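Estis on streaming: your questions

Is the Estis revival really happening?
Yes, or so Prondale keeps telling us. The service says 8 new episodes are finished. We'd like to see one before getting excited.

When can I watch it?
"Autumn" is all we've been given. It was September before that, and September came and went without so much as a trailer.

Is the original cast back?
Most of them, according to the press release. It doesn't say for how long, and "featuring" can mean two lines and a wave.

Will it be free with my Prondale subscription?
For the first month. After that it moves to the dearer plan, a detail tucked well down the page.

Is it still filmed in Zimville?
The outdoor bits are. Everything else has gone to the Hegde studios, and we doubt the old harbour café will look the same.

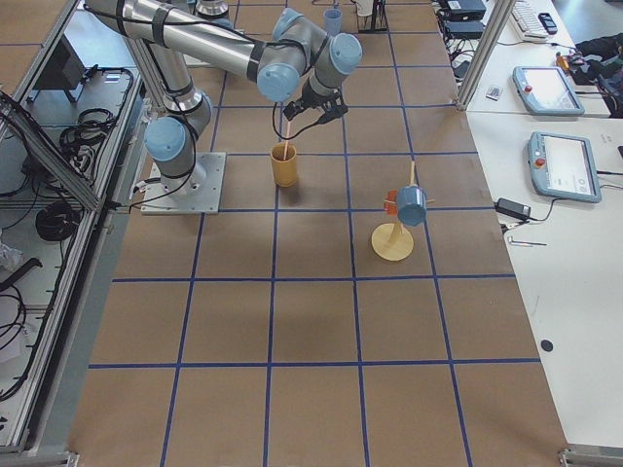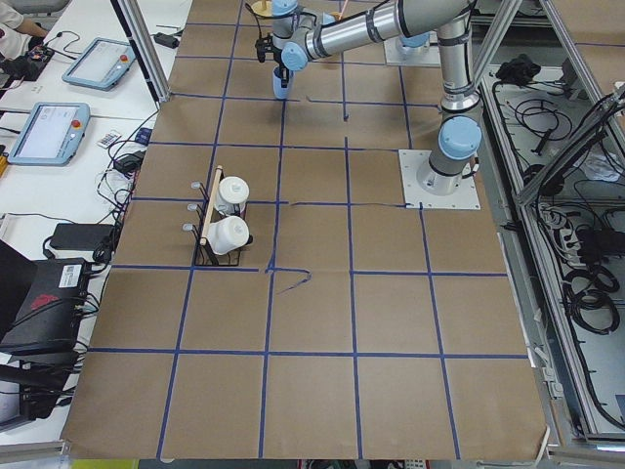
What about the 80 old episodes?
Promised for the same day, in "restored" form. Prondale said that about its last classic comedy too, and half of it turned up cropped with the music changed. Keep your DVDs.

Did 3000 fans really get to see the first episode early?
That's the figure Prondale gives. We've asked our readers and haven't heard from a single one who was invited. If you were, write in.

Last updated Oct 4, 2020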